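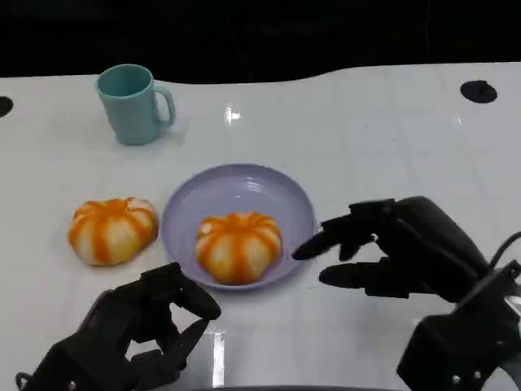
Two striped pumpkins, one plate and a pair of black robot hands at the Tikent open day.

Last updated: 2021-04-18

What I brought home from the robot open day (table-laying and tidying tips)

I went to the Tikent open day at Butside in February expecting to be bored by lunchtime, and I ended up staying until they started switching the lights off! The demonstration I liked best was the plate one. The job is to get a toy pumpkin on to a lilac plate and leave the teal mug alone, which my own family can't always manage with real food.

They told us the exercise had been run 103 times before we arrived, with the mistakes written down in a notebook by the door. I had a good read of it while I was queuing for tea (stand 7, very decent shortbread) and a lot of it was just kitchen sense, so I've been trying it out at home.

Park the mug first. Put it well to the back, away from where your hands are working. I used to have my tea right by the chopping board and my sleeve got it about once a week. Now it lives behind everything and I reach for it when I've finished.

Turn the handle to the side you'll pick it up from. Such a small thing, but I do it when I lay the table now and there's much less fumbling over breakfast.

Use plates with a raised rim for anything that rolls. Tomatoes, boiled eggs, satsumas, whatever you like. I bought a stack of rimmed plastic ones from the Carré shop in Fotbridge afterwards and the flat ones have gone in the picnic box.

Plain plates help as well if you're sorting small bits. I do buttons and beads on mine, and a single colour makes the odd one easy to spot.

Shiny tables want a dry cloth after the damp one. The demonstration table was glossy white and caught every light going, same as my worktop, which shows smears if you so much as look at it. Damp microfibre, then an old tea towel, and go the long way of the table instead of round and round.

If your desk or table has cable holes in it, keep the little things away from them. I've lost a thimble and two earrings down mine (still hopeful about the earrings). A jam jar lid drops over the hole nicely when it's not in use.

Put one thing down before you pick up the next. That was on page one of the notebook, underlined, and I've written it on a card above the sink.

Entry was free, parking was 100 pence, and the 108 bus stops at the gate. Take a cushion if you want to sit through the talks, as the benches are hard!

Contact | Copyright 2021 | Back to top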